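Hookup wire

Home | Articles | Electronics | Tools | Glossary
Search this site... Go
February 2018 – by Shufen Long

Hookup wire is thin, insulated wire used for the short connections inside electrical and electronic projects.

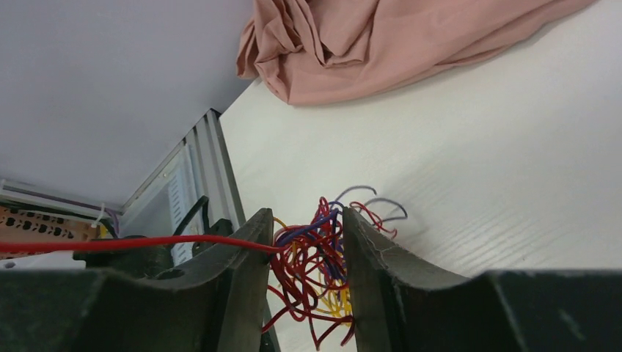
It comes in two main types, and each is a pleasure to work with once you know its ways. Solid-core wire has a single strand of metal under the insulation, so it holds a bend beautifully and pushes straight into a breadboard. Stranded wire is made of many fine strands twisted together – much softer, and far better at surviving repeated flexing.

Color

Insulation is sold in a wonderful range of colors, including red, yellow, purple, green, blue, black and white. In low-voltage DC work, red is commonly used for the positive supply and black for ground. The rest are largely up to the builder, who may keep yellow for one signal and purple for another. Color habits differ between countries and trades, so a wire's color should never be taken as proof of what it carries!

Thickness

In North America, wire size is given in AWG, and the numbers run backward: the higher the number, the thinner the wire. Sizes from 22 to 26 are popular for small projects. Power leads are often thicker than signal wires, as they may have to carry more current.

Tangles and storage

Loose lengths kept together love to knot. A tangle usually opens up if it is spread out gently on a flat surface and the loops are eased apart from the outside – pulling hard on one end only tightens it. Short offcuts are well worth saving for jumpers. Longer pieces can be wound on spools or coiled and tied, and sorting them by color makes the next project a joy to start.

See also: Breadboard; Ribbon cable; Wire stripper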